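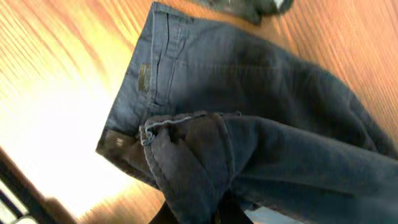 Making your jeans last (and your laundry day shorter)

I used to wash my jeans every single time I wore them, straight in with the towels, hot cycle, done. Then I'd wonder why the knees went pale and baggy by November! My friend Francine Bergeron set me straight, and now I hardly ever buy a new pair.

First thing: wash less. Unless I've been gardening or spilled something, mine go over a chair by an open window overnight and get worn again. Small marks get a damp cloth and a dab of dish soap.

When they do need a wash, turn them inside out, zip them up and do the button. Cold water, short cycle, and go easy on the detergent (I use half of what the bottle says and they come out fine). Dark pairs go in together, and never with anything fluffy unless you enjoy picking lint.

Skip the dryer if you can. I give mine a good hard shake, smooth the legs flat with my hands, pull the seams straight and hang them by the hems with four pegs. The weight of the waistband pulls most of the wrinkles out – no ironing! If the waist feels tight afterward, do a few squats. Looks silly, works great.

For grease, rub in plain cornstarch, leave it 20 minutes or so, brush it off, then dab with dish soap before washing. Grass stains get white vinegar mixed half and half with water. Try it on an inside seam first if the pair is new and very dark.

Thin spots at the inner thigh are worth catching early. I iron a patch on the inside and run a few zigzag lines over it in matching thread. It takes one cup of coffee's worth of time, and I've gotten another two years out of my favorites that way.

Next up is what to do with the legs you cut off for summer shorts. I've got a whole drawer of them, so send me your ideas!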